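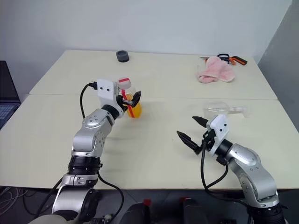
left arm has the drink, right arm waiting. practice table, back room at Drellimura

Right, people keep asking what it's like now the arms are in so have a thread. On my break, typing fast, forgive everything

Background for new followers: I work the drinks prep counter at Drellimura. Orders come down from the floor, we pour, cap, straw, tray, send back up. Done it 4 years. On a busy service we do 140 drinks between us before the evening lot come on

In September management told us we were getting "a pair of hands". Literally the words on the notice. Pair of hands. Cue a very quiet staff room

The software's from a firm called Honorato. Somebody upstairs named the whole setup Trullireo and now it's on the rota like it's a person. Trullireo, 10 til 2. Doesn't get a locker though

First thing to know. It's slow. Painfully. I can cap a bottle while telling you about my weekend. It takes its time over one like it's defusing something

Second thing, slow isn't really the point, or so we're told. The point is it does the lids and the fiddly bits when it's quiet and we do the rest. That's the theory anyway

What's changed for me: I used to be on the counter the full shift. Now 2 hours of it I'm on the practice table, setting things out, resetting, writing down what went wrong. Same pay. I did ask. Twice

And it's odd work. You put a cup down. You move it a bit. You put it down again. My mum thinks I've been promoted, I've not corrected her

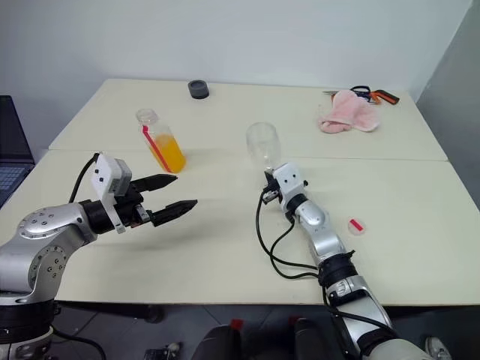

and the straws, don't get me started. Bendy, light, stripy little horrors. A person doesn't think about a straw. You just do it. Now I have to explain in a notebook how I do it and I haven't got a clue how I do it

Spent a whole morning on where your thumb goes. Thumb!! Wrote half a page. Crossed it out. It hasn't even got one

Clear plastic is the other thing. Clear cup, clear bottle, white table. I struggle to see the things myself at the end of a shift so I do have sympathy. Asked if we could have a darker table. "Noted". Been noted a while now

Someone in the replies asking if we're losing hours. Straight answer, not yet. One person on our team moved to the Kirnuvik site but she'd put in for that before any of this. Two posts haven't been filled since the summer and they won't say if they will be. Make of that what you like, I know what I make of it

We did get it in writing that nobody gets cut from the counter this year. This year. You notice the words more when it's your own rent

What I didn't expect is my wrists. Twisting lids all day had properly done them in, couldn't open a jar at home. Couple of hours off that every shift and they're better. Still clicky but better. So that's a real plus and I'm not going to pretend it isnt

What I miss is the talking. Counter's side by side, you chat all day, someone's always got a story. Practice table's just you and the motors. Been told I can bring a radio in. Need to find a radio

Also miss being quick?? Sounds daft. I was good at it. Fastest on trays two summers running and there's no tray race when you're waiting for a gripper to make its mind up

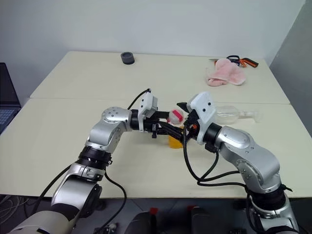
both arms in on the same one. lots of cable

Two arms on one bottle is the bit visitors always want to see. They go very quiet and lean in. Then they ask me if it can do a flat white

It can't do a flat white

The ones who are a bit older ask what I'll be doing in five years. The ones in lanyards never ask that

To be fair to the Honorato lot, they do listen when they're in. I told them the order we do things on the counter, drink then lid then straw, and why you never leave an open one near the edge, and it went straight in their notes. Felt good tbh. Then felt a bit funny on the bus home. That was my thing I knew and now it's in a file

Asked our manager whether there's extra for that. For teaching it. Showing someone new the ropes gets you the training supplement, it's in our handbook. She said it's a machine so it doesn't count as training. I said what do you call it then. She's getting back to me

If you're at a place about to get something like this, my advice for what it's worth: get the hours thing in writing before it arrives. Ask who resets it and whether that's on top of your normal job. Ask where the stop button is and make them show you, don't accept a diagram

And ask who cleans up. Because guess who cleans up

Couple of quick answers as I've got a minute left. No it doesn't talk. No I'm not scared of it. Yes we're all in the union. No I can't get you in to see it, stop asking

Would I send it back? Changes daily. Yesterday yes. Today the wrists are good and the kitchen saved me a bacon roll so ask me after close

Break's over, back at 3ish if anyone wants the handbook page about the supplment, I'll type it out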